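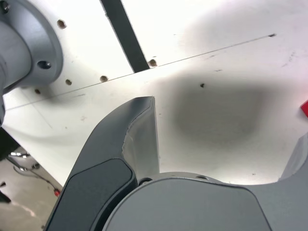

Worktops: holes, seams and tape marks

Search this newsletter Enter keywords Go

The white tops at Nurnville came up again in the January round of maintenance notes, mostly under "small holes" and "old tape." Ramesh Nishad has collected the answers into one item so that the same questions do not have to go through the Hukenell help desk each time. It covers drilled holes, the joint between panels, scuffs, and the black tape used for placement marks.

Drilled holes

A drilled hole in a white top usually shows a brown rim where the surface layer has been cut. The rim is cosmetic. It does not need sanding, and sanding tends to make it wider by taking the white off around it. Leave the rim as it is unless the edge is raised. Test for a raised edge by sliding a thin plastic card across the hole from two directions. If the card catches, pare the edge flat with a sharp blade held almost parallel to the top, then wipe with a barely damp cloth.

Do not fill holes that may be needed again. A filled hole that is later redrilled rarely comes out on the same center, and the fixing will sit slightly off. If a hole is definitely finished with, fill it in 2 passes with Alipour white paste. The first pass should stop a little below the surface. Let it cure overnight, then level the second pass with the plastic card while it is still soft. The paste dries a shade warmer than the tops. There is no closer match in stock.

Holes left open collect dust and should be vacuumed with the narrow nozzle. Compressed air moves the dust to the next hole and is not recommended.

The seam

Where two panels meet, the thin dark line is the joint, and it will always be visible from close up. Grit that settles in it makes it look wider than it is. Draw a dry nylon brush along the line, then vacuum. Keep liquid cleaner off the joint. Spray the cloth, never the top.

For height, lay a steel rule across the joint and look for light underneath. A difference that can be seen but not felt is acceptable. A difference that can be felt with a fingernail should be reported, with a note of which side is high and how far from the front edge it was measured. Anything small that is slid across a raised joint will tip or turn, and cubes are a good check for this. Push one over slowly with a finger. If it rotates at the line, the joint is high at that point.

The tops run 2,856 mm long by 1,143 mm deep when two panels are joined. Please quote both figures when ordering edge trim, as the older drawings still show the single-panel size.

Tape marks

Black tape on white gives the clearest mark we have and remains the standard for squares and strips. Use the Jimia matte cloth tape in the narrow width. Gloss tape reflects the overhead lights and the inside edge becomes hard to judge at a low angle.

To lay a square:

1. Mark the four inside corners in soft pencil, using a try square.
2. Lay the two side pieces first, each running past the corner marks.
3. Lay the front and back pieces over them and trim the overlap with one cut.
4. Measure both diagonals on the inside. They should agree within 3 mm.
5. Erase the pencil with a clean white eraser.

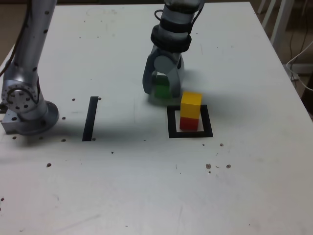 All measurements are taken from the inside edge of the tape, which is also the edge used when cubes are placed in the square. For stacking, note the position of the bottom cube only. Whether yellow goes on red or the other way around makes no difference to the placement record, but the color order should be written bottom to top. "Red, yellow" therefore means red on the table and yellow above it. Several entries from last quarter were written top to bottom and had to be corrected.

A cube that sits near one side of the square is still counted as inside if no part of its base covers the tape. If the base covers any tape, write "on line" and give the side. Front, back, left and right are always given from the marked front edge of the table, regardless of where the person writing was standing.

A single straight strip is a different kind of mark and needs a different entry. It has no inside, so measure to its center line at both ends. Strips are often laid by eye and end up slightly tilted. Record the tilt by giving both distances – do not straighten the strip unless the work it belongs to has been closed.

Removing old tape

Peel back on itself at a low angle, slowly, working from one end. Pulling straight up can lift the white surface at a nearby hole. If the tape crosses a drilled hole, stop short of it, cut across the tape, and peel the remainder from the opposite end toward the hole. Adhesive left behind comes off with the citrus cleaner on a cloth, followed by a second cloth with plain water. Allow the top to dry completely before any new tape goes down.

Scuffs and smudges

Gray smudges are normally surface transfer and will come off with a white eraser or a damp melamine sponge. Use light pressure and stay off the tape, since the sponge frays cloth edges. Fine scratches will remain. They do not affect placement and should not be polished, as a polished patch is more slippery than the surface around it and cubes will slide farther there when nudged.

Small dark specks are worth a second look before scrubbing. Some are dirt and some are pilot holes, and the card test separates them.

Refill tape and paste are in the supply cabinet, second shelf. Sign out full rolls only. Part rolls go in the open tray and can be taken without an entry.

Last updated: January, 3:20 p.m.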